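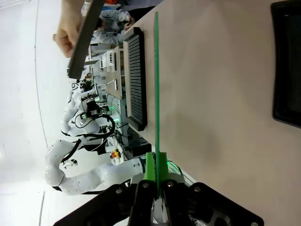
Syafiqah wrote in after the last session to say her free throws fall apart the moment anybody is watching, and could we please go through a routine she can practise on her own before the Turken league starts up again. Of course we can! Free throws are the one part of basketball where you get all the time you need (well, a few seconds of it), and a steady routine is most of the battle.

What you need

A ball, a hoop and a notebook. I use an old Drendico ball with hardly any grip left, so please don't rush out and buy anything.

Step 1 - Find your spot

Line up your shooting foot with the middle of the rim, then let the other foot settle slightly behind it. Most outdoor courts have no mark for this, so pick a crack or a bit of paint and use it every time.

Step 2 - Settle your hands

Bounce the ball the same number of times before each shot. I like three, my sister likes one, and it makes no difference so long as you stick with it. Turn the ball until the seams run across your fingertips, and breathe out slowly.

Step 3 - Bend, then shoot

The power comes from your knees, so bend them first and let your arms follow in one smooth movement. Keep your elbow under the ball, look at the back of the rim, and leave your hand up there until the ball lands - it feels silly at first, I know.

Step 4 - Shoot when you're tired

Take 15 shots fresh, run two lengths of the court, then take 15 more. Write both scores down. If the second is much lower, have a look at your knees, as tired legs stop bending and the ball drops short.

Step 5 - Keep at it

I kept a tally one August and got to 3,128 shots by the end of it, with very sore shoulders, so do go more gently than that! A short go three times a week is plenty. The side court at Astel is usually free before tea, and the lower hoop at the far end is kinder for younger players.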